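Turning Knobs with a Home-Built Arm: Project Report
19/11/2023

Aim

The aim was to build a small robot arm in a shared workshop and get it to operate a toy control panel. We chose knobs over picking up blocks as the gripper has to hold on and rotate at the same time, and small errors in position show up at once.

Build

The arm uses a Tundero kit for the base and lower joints. The wrist was redesigned twice. The first version flexed under load, and the second fouled its own cable when it rolled past 154 degrees. The third one runs the cable through a loop on the outside of the forearm. It is ugly but it has not snagged yet.

The gripper has two fingers driven by one Drusier servo. A small camera is mounted at the wrist so that it looks along the fingers at whatever they are about to touch. The total budget was 400 pounds, and most of it went on servos.

The workshop bench wobbles, so the base is bolted to a board and the board is clamped down. We lost most of June before we noticed that the wobble was the problem and the code was fine. 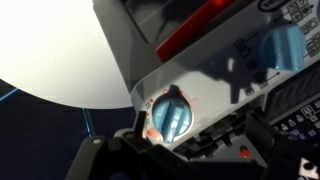 Finding the knobs was harder than turning them. Our first program looked for light blue areas and took the middle of the largest one. This failed when the shadow of the gripper fell across the panel, and it also got confused by reflections on the plastic. Moving the desk lamp helped a little. What helped more was taking a picture from further back, before the hand was over the panel, and using that to plan the approach.

Testing

Each test was one approach, one grip and one turn. Out of 40 tests on the larger knob, 13 failed. Most failures were the fingers closing off centre and slipping off the raised bar. A few were the servo overheating and cutting out, after which we left longer gaps between runs. Rubber strips from the Tapley offcuts box were glued to the fingertips after these tests, so they are not included in the result.

We did not get as far as the buttons. The fingertips are too wide to press a single key on the keypad.

Further work

The next step is a narrower fingertip, printed on the Cavdale machine when it is back in service. The wrist bracket should also be remade in metal. The code still needs the start position typed in by hand every time the arm is switched on.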